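**Favar Pick, bin-picking software subscription. Two stars out of five.**

I'll start with the price, because the Favar website won't. We were quoted $2,481 for the starter license, and that covers one arm, one gripper and email support. The arm is on you. So are the gripper, the bins, the table and the afternoon you'll spend on calibration.

The pitch is that you can put mixed objects in a bin, press start, and the arm will sort out what to grab and how, with no training on your particular items. I have heard this from three vendors now, and I went in expecting to be annoyed. Reet Siliņa, who runs our small automation shop at Jondgate with me, was more hopeful. We kept it for nine weeks.

Installation was fine. The setup guide is short and mostly correct, apart from a step about gripper offsets that sends you to a menu that has been renamed. Deividas Avotiņš from their support desk answered my email the same day and told me where it had gone. Full credit for that. The guide still has the old name in it.

The sales sheet says the software was tuned on "over 3,000 everyday objects." I would like to know which ones. A vendor's idea of everyday tends to be a box, another box and a can of soup. We wanted odd shapes, long handles and things that roll, with a second bin behind the first to drop them into. 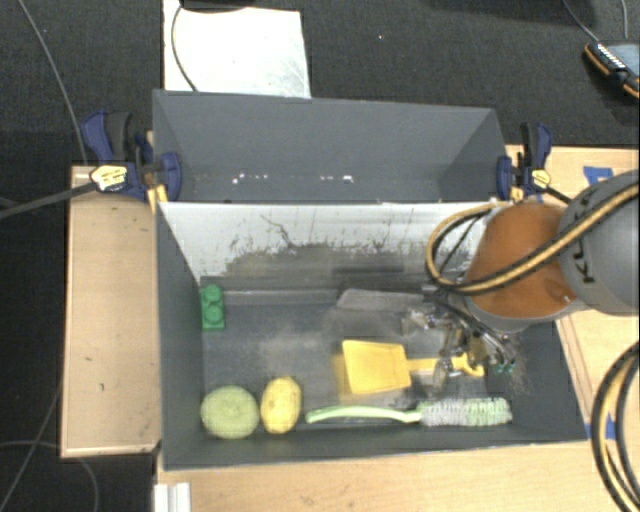 Round things went well. I'll say that without grumbling. Anything compact with some clearance around it got picked on the first or second try, and the motion looked smooth and fairly confident. Crowd two of them together and the software gets timid. It hovers, replans, hovers again, and after a while reports "no safe grasp" for something a toddler could lift.

Long thin objects are where I lost patience. It likes to grab a handle near the end, so the heavy part swings on the way up. You can change this with a setting called grasp bias, which takes a number from 0 to 1 and comes with one sentence of explanation. We moved it up and down for most of a day. Reet thinks 0.6 is better. I think she wants it to be.

Then there are the walls. The default clearance is so generous that anything lying near the side of a bin might as well be on the moon. Turn it down and you get more picks and more scraping. Our old Allurico package handled this better, and it's uglier in every other way.

The dashboard gives you a success rate in large friendly type. Read the help page before you quote it to anybody. Attempts the software gives up on before closing the gripper don't count as failures, so ours looked far better on screen than it did in Reet's notebook. I asked for a setting to include them. I was told it's on the list for October.

Who should buy it? If your parts are all small and chunky, and your bins are never very full, it may save you some programming. If you already own Lukoševičius or something like it and it mostly works, I'd stay put. Ask for the trial in writing either way. Ours was called free until they sent a bill for "onboarding," and that took two phone calls to cancel.

We haven't renewed. Reet would like another go after the October update, and she's welcome to do the calibration.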